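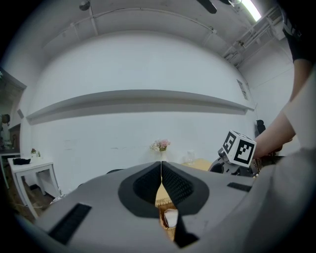
Cokora sets up and looks after furnished apartments in Hastham and the streets on the river side of town. We clean between tenants, put the furniture back where it belongs, replace what has worn out and leave the place ready for someone to walk in with a suitcase. Most of our rooms start the same way, with white walls and very little on them. A long gray wall shelf, a light wooden table and a small vase of pink and white flowers will do a lot for a room like that. We also use plenty of woven baskets, which hold the small stuff that would otherwise end up on the table.

The company was started by Valquíria Fontes and Dalva Peixoto. Valquíria had been managing rentals for her family's firm, Fontes, and was tired of paying one company to clean, another to fix chairs and a third to deliver towels. Dalva had run housekeeping at a hotel for years and knew how long a room takes when it's done properly. Their first job was a two-bedroom over a shoe repair shop. The owner of that building is still a customer.

Today we look after 201 apartments. Some belong to people who own one unit and live out of state. Others are in larger buildings, including all 34 units at Mestside, where we also have our storeroom and office.

What we do

Turnovers. When a tenant moves out, we clean the apartment, wash the linens, check the kitchen against its list and put every room back to its standard layout. A one-bedroom normally takes half a day. If something is broken or missing, the owner gets a note from us the same evening with the price of replacing it.

First-time setup. If you have a bare apartment, we'll furnish it. You choose from three levels, depending on budget and on who you expect to rent to. We buy the furniture, put it together, hang the shelves and curtains, and haul off the boxes. We don't do painting or electrical work, but we can tell you who does ours.

Mid-stay visits. Tenants staying longer than a month can have us come in every two weeks. We change the beds, clean the kitchen and bathroom, and swap out the flowers if the owner has asked for them.

Storage. Spare lamps, bedding, chairs and baskets are kept at the storeroom, labeled by apartment. Owners can store up to one closet's worth with us at no charge. Past that we bill by the shelf.

How we set up a room

We keep surfaces mostly clear. Tenants bring their own things, and they need somewhere to put them. A dining table gets one item in the middle, low enough to talk over. A wall shelf gets no more than a third filled, and nothing heavy goes at the ends. Baskets go within reach of where people sit, since a basket in a closet doesn't get used.

We stay away from glass tabletops and white rugs. We stopped using scented candles two years ago after complaints from tenants, and we don't miss them. Walls get wiped down at every turnover, and marks that won't come off are written up for the next paint day, usually in November when things are slow.

Who we are

Valquíria Fontes handles owners, contracts and pricing. If you're thinking about signing up, she's the person you'll meet first.

Dalva Peixoto runs the turnover crews and trains new staff. New people work alongside her or one of the crew leads for their first three weeks.

Adalberto Barbosa is in charge of furniture and repairs. He built most of the racks in the storeroom and reglues more chairs than he would like to.

Tainá Bastos does the room layouts and the buying. She keeps a printed layout sheet for every apartment so that any crew can reset it.

Kai Kasten answers the phone, sets the weekly schedule and holds the keys. Please call Kai, not the crew, if you need to change a time.

Everyone who works in the apartments is an employee, paid by the hour, including drive time. We carry insurance for damage and lost keys, and we'll send a copy of the policy if you ask.

Working with us

We ask new owners for a walk-through before we quote. It takes under an hour and it's free. Within 100 miles we'll come to you for larger buildings, though our regular routes stay inside Hastham. Contracts run month to month after the first quarter.

The office at Mestside is open on weekdays from eight to four. Use the side entrance and ring the bell marked Cokora. Parking is behind the building, in the spaces closest to the loading door.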